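Search this site Search Go

Volunteer drivers keep Otitz patients on the road to treatment

OTITZ — The ride program that takes cancer patients from Otitz to the hospital in Skakia began with 2 cars and a sign-up sheet at the library. It now has 22 drivers.

Its coordinator, a retired school bus driver, said the round trip is 101 miles and many patients can't make it alone. "After chemo you don't want to be behind the wheel," she said. "And your husband or your daughter can't take every Thursday off, or whatever day it is."

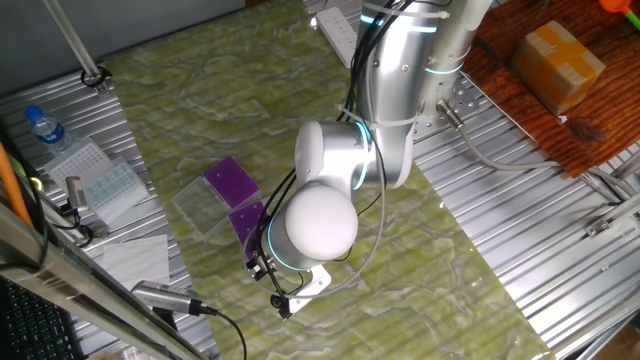 Paying for gas

Drivers use their own cars. Gas money comes from a July pancake breakfast and a jar at the Prolus hardware store. "We had one bad month when the jar was all we had," the coordinator said. "People drove anyway."

She matches riders and drivers by phone in the evening. Some patients talk the whole way and others sleep. One driver keeps a blanket and ginger candy in the back seat. 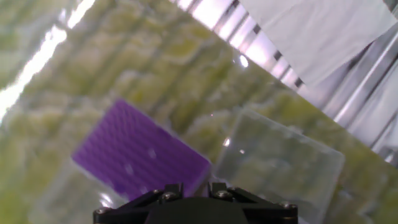

How much notice does she need to set up a ride?

"Two days is best. I've done it in an hour, but I had to call 13 people."

New drivers need a license, insurance and a short talk with her at the Nguyen Street church hall. She would like a few more who can leave before six in the morning.

Contact us | Copyright Otitz community news | Back to top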